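Why are cups the shape they are?

I have a cupboard at home that is far too full of cups. There are mugs, tumblers, plastic picnic cups, one tin cup with a dent in it, and a tiny gold-rimmed teacup I'm scared to use. One rainy January afternoon I had them all out on the kitchen floor so I could wipe the shelf, and I started looking at them properly. Why do so many of them get skinnier toward the bottom? Why do some have a little ring underneath? Why does a mug have a handle when a glass doesn't? I ended up sitting there so long my foot went to sleep.

So this page is all about cups. Grab one from your own kitchen and keep it beside you while you read (an empty one, please, I don't want to be blamed for your keyboard).

Before there were cups

The very first cup you ever used was probably your hand. Try it at the tap. Press your fingers together, make a hollow and let the water run in. It works, but it leaks, and you can't put it down and come back to it later!

Long ago people looked about for things that were already hollow. Big seashells were good. So were coconut shells, animal horns, folded leaves and gourds, which are a kind of hard-skinned fruit related to pumpkins. If you let a gourd dry right out, the outside goes hard and woody, and you can cut it open and scoop out the seeds and use it as a bowl or a bottle.

Then people learned to shape clay and bake it in a fire. Clay was a huge step, as you could make a cup any size you liked instead of hunting around for a shell that suited you. After that came cups of wood, metal, glass, and in the end paper and plastic.

Why they're round

Have you ever drunk from a square cup? I have, at a café called Trostano, and I got orange juice on both cheeks. If you drink from the flat side, the juice comes out in a wide sheet. You can drink from the corner, and that's better, but then you have to keep turning the cup to find a corner.

A round cup is the same all the way around, so it doesn't matter how you pick it up. Round cups are easier to wash too. There are no corners for old Milo to hide in.

They're also good at using up as little stuff as possible. Say you have a strip of card and you tape the two ends together. You can pinch it into a square, or squash it flat, or leave it as a circle. The circle has the most room inside. It's the same strip of card every time! So if you're making cups and you want to fit in the most drink with the least clay or paper, a circle is a clever choice.

And round shapes are strong. If you squeeze a flat wall in the middle, it bends. A curved wall spreads the push around itself. You can feel this with a sheet of paper. Hold it by one edge and it flops over. Now give it a curve, like a slide at the playground, and it sticks straight out.

Why they get narrower at the bottom

OK, here's my favourite part. If a cup had perfectly straight sides, you couldn't put another cup the same size inside it. It would just sit on top, and you'd have a wobbly tower. But if the bottom is smaller than the top, the next cup slides right in. This is called nesting.
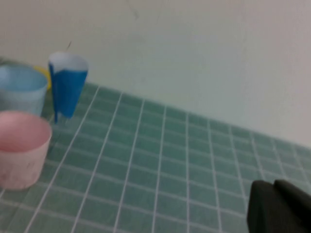
A light blue cup, and beside it a blue paper one that narrows toward the bottom.
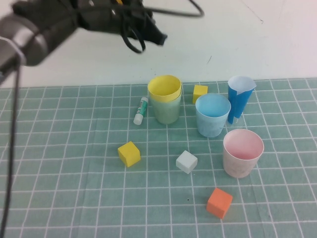
Nesting saves an amazing amount of space. I measured one of my tall picnic cups, and it's 142 millimetres high. Imagine I had 100 of them, and I stood them one on top of the other without nesting. The tower would be 14.2 metres tall. That's higher than a four-storey building!

But when I nest them, only the top bit of each cup pokes out, and on mine that's 8 millimetres. So the first cup is 142 millimetres, and then each of the other 99 cups adds another 8. Get a calculator and have a go before you read on.

Did you get 934 millimetres? That's less than a metre. The whole lot would fit on the back seat of a car, with a seatbelt on.

There's another reason for the slope. Lots of plastic cups are made in a mould, a bit like making a sandcastle with a bucket. Have a look at your sandcastle bucket next time you're at the beach. It's narrower at the bottom, and that's why the castle slips out when you lift the bucket off. Straight sides would grab hold of the sand and rip it. A plastic cup comes off its mould more easily for the same reason.

The slope does have a downside. A cup with a small base and a wide top is easier to knock over, especially when it's full. Most of the drink is up high, where there's more room, and the base that has to balance it is small. Cup makers have to pick somewhere in between. Camping mugs and toddler cups often have wide bottoms, and now you can guess why.

How can a cup be made of paper?

I used to worry about this one a lot when I was little. Paper goes mushy in the rain! So how does a paper cup hold a whole drink?

Paper is made of tiny plant fibres all tangled together. There are little gaps between the fibres, and water creeps into those gaps and loosens the tangle. A paper cup has to stop the water from getting in. Early ones were often coated with wax. These days most have a very thin layer of plastic on the inside, so thin you might not notice it. Some newer ones use a lining made from plants.

That lining is the reason paper cups can be tricky to recycle. The paper and the lining have to be pulled apart first, and not every recycling place has the machines to do it. Where I live in Zaltau they have to go in the red bin, but your town might be different, so check before you chuck.

If you've got a paper cup you don't need any more, cut it down the side and open it out. The wall isn't a rectangle, is it? It's a curved shape like a fan, or a rainbow with its ends chopped off. A straight strip would roll up into a tube. You need that fan shape to get a sloping wall.

Then feel the top edge. It's rolled over into a little tube. The roll is nicer on your lips than a sharp paper edge, and it makes the cup a lot stiffer. If you want to see how much difference it makes, snip the roll off another old cup and give both cups a gentle squeeze near the top. The one with no roll goes all floppy.

Why some cups have handles

Water boils at 100 degrees Celsius (at sea level, anyway, and a bit lower up a mountain). Tea and hot chocolate usually cool down some before anybody drinks them, but they can still be hot enough to burn you. Heat travels through the wall of the cup and into your fingers. The handle sticks out into the air, away from the hot part, so it stays cooler.

Cold drinks don't need one. But they do have their own funny habit. Leave a glass of icy water on the bench on a warm day and soon the outside will be covered in drops. It looks like it's leaking! The drops didn't come through the glass, though. There is water in the air all the time, as an invisible gas called water vapour. When it touches the cold glass it turns back into liquid. It's called condensation, and you can see it on the bathroom mirror after a shower too.

What's underneath?

Tip your mug upside down (check it's empty!). You might find a raised ring around the bottom. That's called a foot. It's quite hard to make a big flat piece of clay that stays perfectly flat in a hot kiln, and if it bulges even a tiny bit the mug will rock. With a foot, only the ring has to sit level.

The foot ring often looks rougher than the rest, too. Mugs are covered in a shiny glassy coat called glaze, and glaze melts in the kiln. If there was glaze on the foot, the mug could stick itself to the shelf.

Some mugs have a notch or two cut out of the ring. When the mug is upside down in the dishwasher, water collects in the hollow underneath, and then you pick it up and get a wet sleeve. The notch lets the water run off. I've got one mug with notches and I love it for this alone.

Something to try: which one holds more?

Find a tall thin glass and a short wide one. Ask everyone in your house which holds more, and write down what they say. Now fill the tall one with water and pour it into the short one over the sink.

Most people pick the tall one, and they're often wrong. We're much better at noticing height than width. I tried it with two jugs of mine. I was completely sure about the tall one, and it held 795 millilitres. The squat little jug next to it took all of that and still had a good gap at the top!

You can do it with bowls, lunchboxes and buckets as well. Use a measuring jug if you want proper numbers, and do put a towel down first. I didn't, and I had to wipe the whole floor before I could put my cups away.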